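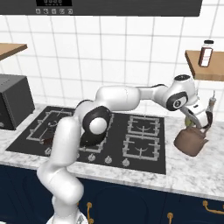 3.2 Configuration and upkeep of the simulated arm

The Ledgate cell consists of a seven-jointed arm with its base in front of the lower cabinets of a rendered kitchen. The base pose is fixed at load time and is not randomised between episodes. In earlier builds the base origin was defined relative to the cabinet doors, and any edit to the kitchen mesh shifted the arm. Henare moved the origin to the front edge of the countertop, and the offset has been stable since 6/16/23. 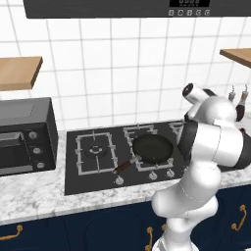

Joint limits are read from a single configuration file. Contact parameters for the fingers are kept in a separate file, as these were retuned 15 times during development while the joint limits changed only once. Each retuning was followed by a regression run of 22 episodes. A change was rejected if the fingers penetrated a handle mesh by more than the solver tolerance at any step.

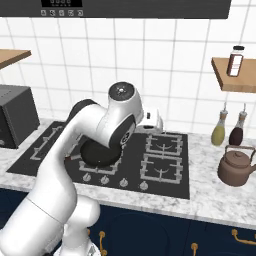 Two faults accounted for most of the maintenance work. The first was drift in the wrist joint under long position holds, traced to a damping value left at its default. The second was a misaligned hand-mounted camera – its transform had been attached to the wrist link instead of the gripper base, so the fingers left the view as the wrist rotated. Waaka corrected the parent link and re-rendered the 13 affected episodes. The camera view is now checked against a stored reference after every change to the arm model (Figure 4). 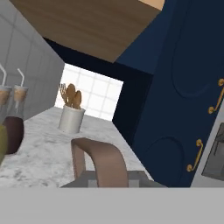
Figure 4. View over the gripper base, with one finger visible at bottom centre and the countertop beyond.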